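Household chore automation

Reading time: 5 min
By the Dodudov Home Technology desk, February
Last updated: February

Household chore automation is the effort to have machines do the tidying, washing, cooking and carrying that people do at home, along with the similar work done in laundries, stockrooms and small workshops. It has been five years away for as long as anyone has been writing about it. Single-purpose appliances are usually left out of the definition, which is hard on the washing machine, by a wide margin the most successful household robot ever built. It has no arms and has never been asked to give a speech.

Background

The appliances of the last century took over the middle of each chore and left the two ends alone. A dishwasher washes dishes that someone has stacked in it. A dryer dries clothes that someone has carried over. Engineers sometimes call the leftover work "transfer" or "loading and unloading." Everyone else calls it doing the laundry.

Factory robots were never much help here. They work fast and with great precision on parts that arrive in the same spot, facing the same way, all shift long. A sock does neither. For many years the standard answer was to redesign the home to suit the machine, and a number of model apartments were built on this principle, with conveyor hampers and clothes on numbered hangers. People toured them and went back to the chair with the clothes on it.

The laundry problem

Laundry is the favorite test of the field, partly because it is dull enough that the public would pay to be rid of it. It combines most of the known difficulties in one corner of the house. Cloth has no fixed shape, so a shirt seen once has not really been seen. It hides its own edges. Two items can pass for one until they are lifted, and one item can pass for an empty drum if it is dark and clings to the back.

Moving clothes between a basket and a front-loading machine is commonly split into these steps:

finding the handle and opening the door
reaching into the drum or the basket
closing the gripper on cloth and on nothing else
lifting clear of the rim without dragging
letting go
checking for what was left behind

The last step is the one most often skipped, by machines and by teenagers. Two-finger grippers are widely used because they are cheap, sturdy and easy to repair. They pinch well. They do not gather, which is how a person empties a washer, in one armful with a sleeve trailing. 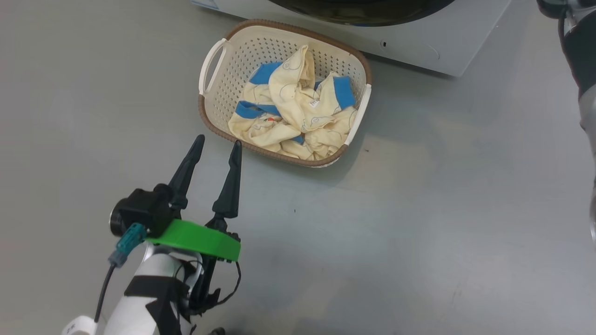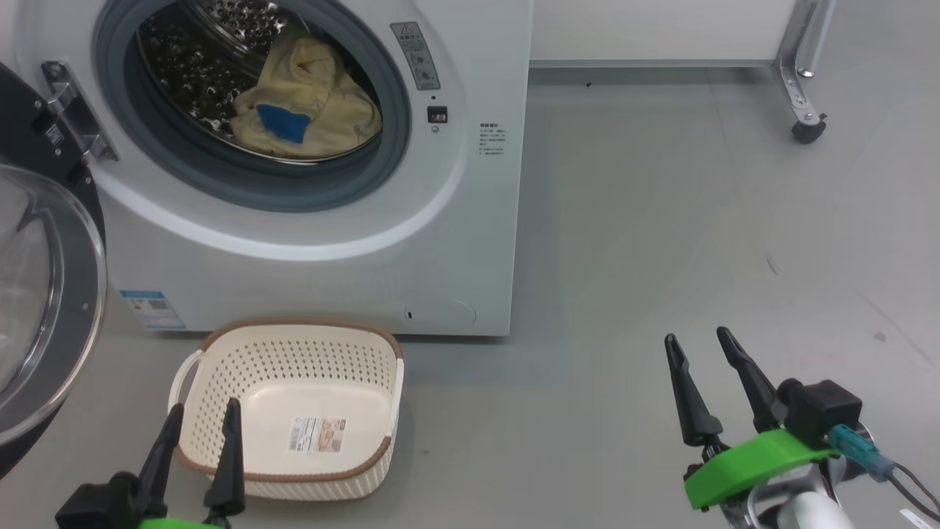

One load, two places: the yellow garment in the basket (first picture) and in the drum (second picture).

Trials

The Torkerau bench, one of the better-known test setups, uses a single washer, a single basket and 18 garments chosen to be annoying. A run counts as a pass only if every piece ends up in the right place and the door is shut. In its first season the bench logged 495 runs. Towels did well. Fitted sheets were withdrawn from the set after a short time, and the published notes give no reason beyond the word "morale."

The Munasinghe method, used by several smaller groups, takes a different road. A person steers the arms by hand through the whole chore, again and again, and the recordings are used to train a program that later tries it alone. The approach copes with crumpled cloth far better than written rules did. Its cost is plain enough: teaching a machine to do the laundry means that someone first does the laundry 3000 times, slowly, through a pair of robot arms. Supporters describe this as an investment.

Shop-floor trials have gone a little better. At the Tivdale depot, a commercial laundry, arms feed flat linen to a folding line for most of the working day. The linen is all white, all one size, and arrives in the same cart. Critics have pointed out that this is a factory. The depot has never claimed otherwise.

Speed and cost

Published videos of household robots are often sped up, and viewers have learned to look for the small number in the corner. On the Torkerau bench, a full load took 15 minutes to move from basket to drum. A person in a hurry does the same job while talking on the phone. Defenders of the slow pace note that a machine working at two in the morning has no reason to rush – a fair point, provided it is quiet and the household sleeps on another floor.

Cost is harder to pin down. A pair of arms, the wrists, the cameras and the computer behind them come to a good deal more than the washer they serve. Many research rigs carry 3D-printed brackets, which keep the price of a broken part low and the supply of broken parts steady.

Current state

As of the last update, no general household machine can be relied on to do a family's laundry from hamper to drawer without a person nearby. Separate pieces of the job have been done many times: opening the door, moving single garments, folding towels and simple shirts. Joining them up remains the trouble, because a small miss early on (a cuff caught in the door seal, say) spoils everything after it, and noticing a miss is a skill of its own.

Pairing socks is treated as an open problem. It is also open in most homes.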